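Play food table, sorting day

Ermelinda Sampaio
July

Quick post, gallery first, proper write-up when I get a minute. We did the big sort of the play kitchen stuff on Tuesday. Everything out of the cupboard, everything onto tables, see what we've got and what goes back. The Sotstead list says 661 pieces across all the sets. Did not get through them all. Got through enough.

Food first becuase food is the worst. It ends up everywhere. Pans next, then the cleaning bits, dustpans and so on. Dress-up can wait till fall.
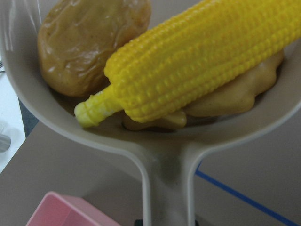

Corn and a baked potato in the cream pan. Love that corn, all those kernels.

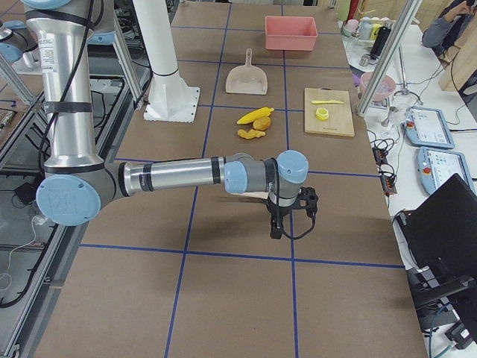

Brown paper and blue tape on the big table. Banana on top of the little heap, cutting board next square over, pink bin up toward the back.
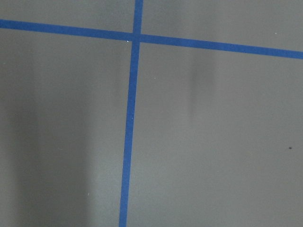 Blue tape, one strip over the other.

Sorting rules for anyone coming to the next one, short version. Food goes with food, even if it came in a set with plates. Tools go with tools. If you can't tell what it is, ask, don't guess, last time a whole lot of onion halves went in with the balls. Keep to the squares, same idea as the crossed tape in the last picture, one kind of thing per square where it fits. It doesn't have to be pretty. When a square is full, tip it in a bin, label the bin, start over. Labels are in the Rastogi tin with the markers. Please put the caps back on, we lost 4 markers that way in the spring.

What's staying: all the vegetables that look like vegetables. The pans, every one. The cutting boards, they get used more than anything else we own. Breakfast things too, eggs especially, the kids are wild for eggs right now and will carry one around all morning.

What's going: the thin Stoltel plates, they crack and then the edges are sharp. Anything with paint coming off. The fruit with the velcro that won't hold anymore. I know some of you are fond of the velcro pear. It has had a good run. Also the 2 cash registers with no drawers, unless somebody wants them for parts, in which case take them home this week please.

Still short on: bread. Cups that match, or even nearly match. A kettle. Jella had a decent looking kettle in their last flyer but it was only sold as part of the full tea set and we do not need another full tea set. If you see one at a yard sale grab it and I'll pay you back, keep the reciept if there is one.

Washing: warm water and dish soap for the plastic, wipe the wooden things with a damp cloth and leave them out flat overnight. No soaking the wood. The towels by the sink are for this, the striped ones are not.

Next sort is the morning after the bake sale, doors open at nine. Four of us is plenty if we start on time. Bring a box if you have one, shoe box size is best, and wear something you can kneel in. Coffee's on me.

More pictures once I've got through the rest of them.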